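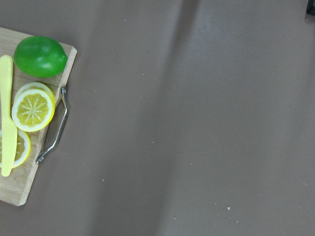 Ticket 839
Subject: Cutting board handle loose, Nustow kitchen set
Opened by: Elmarie Cele
Opened: 29th August
Status: Waiting on part

Problem as reported

The metal handle on the side of the cutting board has play in it. It moves when the board is picked up with anything on it, and the lower end has pulled out twice. The board is the Nustow one from the play kitchen order. The pretend food and the yellow knife that go with it are fine. Please advise on repair or replacement.

Reply from Parnero support

Please confirm whether the handle is glued or screwed, and whether the holes in the wood have split. Do not use hot glue. Boards from this order can carry up to 4 pounds by the handle.

Update, Elmarie Cele

Glued, no screws. No splits that I can find. I pulled the handle, cleaned out the old glue with a toothpick, sanded the ends with 300 grit and put it back with Thibodeau wood glue. Clamped overnight. The top end is solid. The bottom end still turns a little.
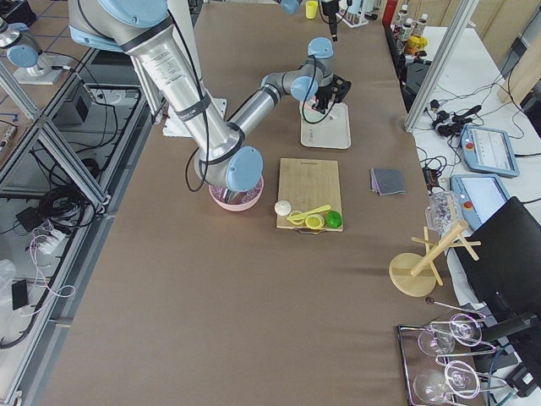

Storage is the other half of this ticket. The Raltus shelf these pieces are supposed to go back on is too shallow for the board, so it gets stood on its end with the weight on the handle, and I think that is how it worked loose. For now I want the board stored flat with nothing leaning on it. The wine glasses can stay on their sides in the dark metal tray, and the mug tree needs its own spot because the pegs catch on things. The gray cloth can go under the board so it doesn't slide.

Reply from Parnero support

Storing it flat is fine. If the bottom end still turns after a second gluing, the hole is worn and the handle should be replaced. We can send a handle with slightly thicker ends. It fits the same holes.

Update, Elmarie Cele

Second gluing done, same result. Please send the handle. Ship to the address on the original order, side entrance. We don't need a new board.

Reply from Parnero support

Handle ordered. Expected in October. Ticket stays open until it is fitted.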